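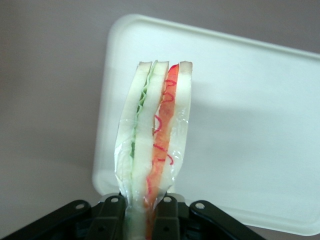 The Wrapped Sandwich Gallery

Part of Lunch, Observed, a slow-moving project by Radomir Hodžić

I've been eating lunch out of plastic film for most of my working life, and at some point I began to have views. This gallery is where the views are kept. It concerns the wrapped sandwich: the servo wedge, the canteen triangle, the thing your aunt presses on you at the door in case there's no food in Melbourne.

The rules haven't changed since April. The sandwich must be wrapped. It must show its cut face, as a sandwich photographed from the crust side is a photograph of bread. Toasted entries belong on the other page, where Baptiste Gaillard looks after them with more patience than I have. Wraps and rolls are not considered, however well they've been raised.

Each entry gets a line or two from me. Some get more. I've been asked to keep it brief and I've taken that on board.

New on the page

Three slices, standing
Cut face out, film on, white bread all the way across. The left slice bows outward a little, like someone making room on a bench.

The lettuce
A thin layer, frilly at the top and flatter as it goes down. Every wrapped sandwich keeps its best lettuce where the customer will see it, and I've never held this against any of them.

The red layer
Tomato, I think, or something that moves in the same circles. It starts bright, goes salmon in the middle and ends up a deep orange-red. There are squiggles all down it as well, very like a drizzle of sauce put on by somebody who was enjoying themselves.

The film
Clear and crinkled. The middle slice looks faintly green through it lower down, a colour I'd normally want explained in bread, but plastic film does odd things to the complexion.

The tray
White, rounded corners, leaning against a wall of pale mauve-grey. If I'd been allowed to choose my own kitchen colours I'd have come up with something very similar and been talked out of it.

On the third slice

Readers write to me about the third slice more than anything else. (Second place goes to beetroot, which we'll get to when I'm feeling stronger.) The case against is that you're paying for bread you could have had at home. The case for is that it keeps the wet department and the leafy department from holding joint meetings. In the sandwich at the top of the page the lettuce has one side of the middle slice and the red layer has the other, and I find that arrangement very hard to fault. My own lunches are two-slice affairs. By noon they've usually merged.

The right-hand slice is a little narrower than its colleagues and finishes higher up. I've looked at this for longer than I'd like to admit. Baptiste's view is that loaves taper. Mine is that there's always one.

On crusts

Crusts on, I'm pleased to say, or at least there's crust where you'd want it: a beige edge on the left, light tan on the right. The crustless sandwich has its place, and its place is a christening.

Wrapping notes, for those who asked

After the last update I had a number of emails wanting to know how to get film to sit flat over a cut face. I can't do it. What I can offer is my mother's method, which involves a clean bench, a sheet of film much bigger than you think you need, and the sandwich laid cut side down in the middle of it. Bring the long sides up and over, fold the ends under, then turn the whole thing over and don't fiddle. I always fiddle.

Cut before wrapping if you want the layers on show. Cut after wrapping if you want to spend the afternoon picking bits of plastic out of the lettuce.

Dry the lettuce. Salt the tomato and leave it on a bit of paper towel while you look for the lid of something. Butter goes right to the edge, both sides of any middle slice, and this is the only point on which Baptiste and I have ever raised our voices.

Sending something in

Entries go through the form on the Contact page. Put the name of the sandwich in the subject line, or "unknown" if you bought it at an airport. Please don't send me the actual sandwich. This has happened once, by ordinary post, in February, and the envelope was padded but not padded enough.

I get to entries in the order they arrive, with the exception of egg, which I get to when I've had breakfast.

Comments

Irkuvbridge
The middle slice is doing all the work here and you've given it one line about being green.

Radomir
Fair. It also stands about as tall as the others near the top, and runs the whole way down without complaint. Consider it mentioned.

Nimri
Is it definitely tomato? Could be capsicum from the look of the colour lower down.

Radomir
Could well be. I've said tomato with my fingers crossed.

Drenadier
When is the beetroot page coming? You promised it by winter and didn't say which one.

Radomir
I was careful about that.

Baptiste
Both sides of the middle slice is too much butter. I'm putting it in writing so that it's on the page.

More in Lunch, Observed
Toasted (B. Gaillard)
Thermoses I Have Lost
Things in Containers, Unlabelled
Fruit That Went to Work and Came Home Again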